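Robotics Club Build Notes: Setting Up the Bag-in-Box Task

Written by Renato Lagman for the Pevel student robotics club. Last updated 15 February 2026.

This page covers the practice task for the two-arm group. The goal is to get a plastic bag into an open box using both arms. Read the Zerneck startup sheet first if you have not driven the arms before.

What you need

An open-topped box, dark if possible
A light plastic bag
Floor space that both arms can reach
The Edik control software, logged in under the club account

Steps

1. Clear a patch of floor and put the box in the middle. Leave the flaps off.

2. Start Edik and load the profile called "floor". Set the speed limit to 300 for both arms. Do not use 2000, the default, until you have passed the driving check.

3. Move both arms to the ready position, one on each side of the box. Keep the elbows out so the forearms don't touch.
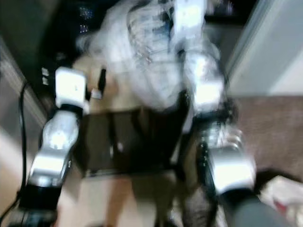 4. Grip the bag near its top edge with one arm. Bring in the second arm only after the first has stopped. Bags fold in ways you don't expect, and a slow start gives you time to correct.

5. Lower the bag until the bottom is inside the box, then open one gripper at a time.

6. Save the run. A full run takes roughly 2 minutes at the practice speed.

Common problems

The bag sticks to the gripper. Back the arm off sideways and try again. Pulling straight up lifts the bag out of the box.

The box slides. Put a rubber mat under it.

The camera view smears. This happens when the head and arms move together. Hold the head still before you close a gripper.

Saved runs go in the Tan folder on the shared drive. We started the folder in November, and older runs are still on the lab laptop.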